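# Oltalex 21 Worktop

Solid-top work table for sewing rooms, workshops and shared studios. Supplied by Dovgate. Revised October 2026.

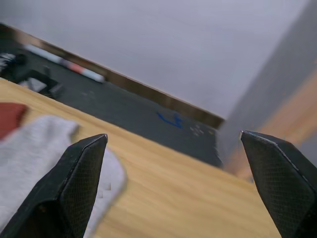

Can the top be used for pressing and steaming fabric?

Light pressing is fine if a heat-resistant mat is placed under the work. The finish is a hardwax oil and will mark under a bare iron. Steam should be kept moving, and any condensation wiped off before the mat goes back down.

## Construction

The top is a light wood with a pale honey tone, edge-glued from full-length staves and sanded on both faces. It ships with the finish already applied. Color varies from one batch to the next and will deepen with exposure to daylight, mostly in the first year. Orders for matching tables should be placed together - a top added later may read lighter for several months.

The underframe is powder-coated steel with adjustable feet. Frame and top are packed separately. Threaded inserts are fitted at the factory, so no drilling is needed.

## Specifications

- Top: solid wood, oiled, both faces
- Edge: square, arris lightly broken
- Frame: bolted steel, four legs
- Foot adjustment: 21 mm
- Fixings: 8 bolts with washers, hex key included
- Maximum distributed load: 1,000 N
- Assembly: two people

The load figure applies to weight spread over the whole surface. Clamped vises and heavy presses should sit directly above a leg. For point loads, request the reinforced frame from Sönmez, who make the steel parts.

## Care

Wipe with a soft, slightly damp cloth, then a dry one, following the grain. Do not leave wet textiles on the surface; dyed fabric in particular can transfer color through the oil. Solvent cleaners and scouring pads will strip the finish.

Re-oil when water no longer beads. In a sewing room this is usually once a year, in a busy workshop roughly every 9 months. Apply a thin coat, leave it for the time stated on the can, and buff off the excess. Oiled rags can self-heat, so lay them flat outdoors to dry before disposal.

## Movement and placement

Solid wood moves across the grain with changes in humidity. The frame brackets are slotted to allow for this, and the bolts should be tightened firmly but not forced. Keep the top clear of radiators. On uneven concrete floors, level the feet under load and check them again after a week.

## Ordering and spares

Lead time is eight weeks from the Clomthorpe warehouse. Replacement feet, bolts and oil are kept in stock. Tops can be ordered without a frame, but the inserts are positioned for the Oltalex bracket pattern only.

Technical questions go to Benedek Takács. Quotes for schools and shared studios are handled by Saadet Kaplan - please include the number of tables and the delivery floor. The price list was last changed in April.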